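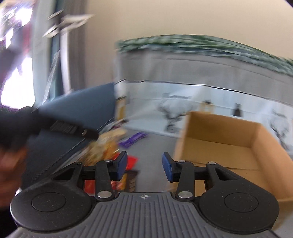 Ticket 1027: Collection labels not produced after address change

Service: Rekine returns and collections
Raised by: Adisdale branch office
Assigned to: Fitzsimmons service desk
Priority: Normal, raised to High at 11.40
Status: Closed

Summary of the fault

Customers who changed their collection address after booking a return were not able to print a label. The booking screen accepted the new address and showed a confirmation. When the customer then chose Print label, a blank page opened. No error message was shown, and the booking remained in the state "Awaiting label". Customers who left their address unchanged were not affected.

The branch first reported the matter in July. The desk treated it as a browser fault and advised the branch to ask customers to clear their stored pages and try again. This advice was wrong and has been withdrawn from the help pages.

Steps to reproduce

Sign in to a test account and book a return for collection.
On the booking summary, choose Change address and enter an address in a different collection area.
Save the address and wait for the confirmation.
Choose Print label.

Expected result: a label showing the new address and the depot serving it.
Result obtained: a blank page. The same result was obtained on the desk's own computers and on a telephone.

Log

09.15. Ticket opened by the branch. Affected bookings supplied as a list, with booking references only. The branch was thanked for leaving out customers' names.

09.50. Desk repeated the steps above and obtained a blank page. Changing the address within the same collection area did not cause the fault.

10.30. Desk examined the label requests. Where the area had changed, the request carried the new address together with the old depot code. The label service refuses any request in which the two do not agree. It returns an empty document when it does so, and the booking screen passes this on to the customer as though it were a label.

11.05. Desk asked the branch whether customers should be told to cancel and book again in the meantime. Cancelling releases the collection slot, and a customer who rebooks may be offered a later one.
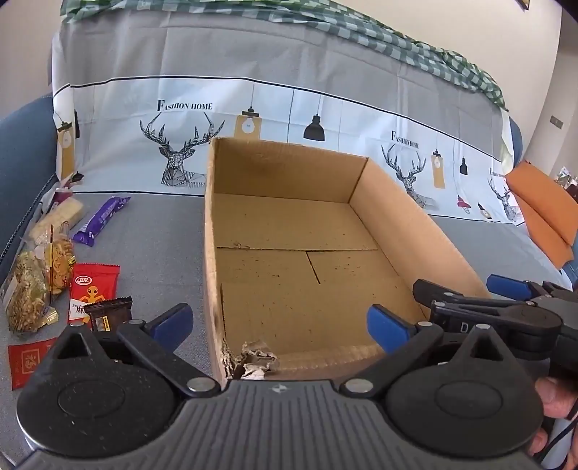 Adisdale: We would prefer not to advise cancellation. Several of the customers on our list are close to the end of the 30-day return period, and a new booking is given a new start date by the system. Two of them have already been told by letter that their return is out of time. Could the desk please confirm that the original booking date will be honoured, and that the letters will be put right without the customer having to ask?

11.40. Priority raised to High. Desk confirmed that the original booking date stands in every case. Cancellation is not to be advised. The letters have been referred to the correspondence section for correction.

12.20. Temporary measure agreed. Branch staff may open the booking in the Vermont desk tool, choose Reassign depot and save. The label can then be printed by the customer in the usual way. Please allow 60 minutes between saving and printing, as the label service reads depot changes once an hour.

13.10. The branch reported that the measure worked for all bookings on its list except three. In those cases the Reassign depot option was greyed out.

13.45. Desk found that the remaining bookings had already been passed to a driver's round and were locked. They were released by hand. The branch was asked to try again and confirmed that labels could be printed.

15.30. Correction prepared. When an address is changed, the depot code is now looked up again before the booking is saved. If no depot serves the new address, the customer is told so on the same screen and the earlier address is kept.

16.15. Correction tested against the steps above, and against addresses on the border between two areas. A label was produced each time. The correction was released after the evening collection run.

Resolution

The depot code was not being refreshed when a customer moved a booking from one collection area to another. This has been corrected. Bookings made before the correction have been brought up to date by the desk, and no action is required from customers or branches.

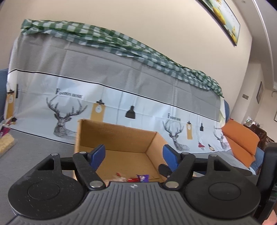 Attachment 3. Open cardboard box on a grey covered surface.

Further notes

The label service still returns an empty document when it refuses a request. A separate ticket has been opened asking for a plain message in its place.

Branches should not use Reassign depot for address changes made after the correction. The option remains available for depot closures.

The help page "My label will not print" has been rewritten. Printed copies of the earlier version should be removed from counters.

Queries about this ticket should be sent to the Fitzsimmons service desk, quoting the ticket number.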